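Bench check before first power-up: relay board kits

Dineo Nkuna asked me to write down what I look for when a finished kit lands on my bench at Zomholm, so this is my own list with my own grumbles attached. Use it, scribble on it, whatever helps! 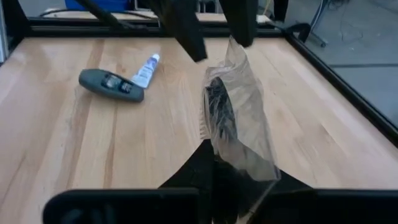
Most of the boards I see are the Brestel relay kit or the older Nerix one, and the checks are nearly the same for both.

1. Supply disconnected, relay output disconnected
OK / Not OK
Comment: Both ends, please. I once had a board come in with a lamp still wired to it.

2. Diodes and electrolytics the right way round
OK / Not OK
Comment: Go by the overlay drawing and ignore the photo on the Nerix leaflet (it's from an earlier board and D3 is backwards). This is the fault I find most.

3. Solder joints
OK / Not OK
Comment: Shiny isn't everything, I just want to see solder right round the leg. The relay pins soak up heat, so give them a bit longer than you think.

4. Bridges between the driver transistor legs
OK / Not OK
Comment: Magnifier and a good lamp. I run a scalpel down the gaps even when they look clean.

5. Resistance across the supply terminals
Reading: ______ ohms
Comment: Anything over 900 is fine by me. If it's near zero, stop and go back to 4.

6. Supply set to 12 V, current limit on
OK / Not OK
Comment: Amin bench supplies read a touch high on the front panel, so I check with a meter at the leads.

7. First power-up
OK / Not OK
Comment: Hand on the switch, nose working. The relay should stay quiet until you trigger it. If it chatters, look at the trigger resistor first.

8. Terminal screws tight
OK / Not OK
Comment: Tug each wire. Yes, every one.

9. Label on the underside, serial written in
OK / Not OK
Comment: Pencil rubs off, so use the marker. Board 2517 went round twice in July with no label on it and I'm still cross.

Anything marked Not OK goes on shelf 19 with a note saying which step it failed. "Doesn't work" isn't a note!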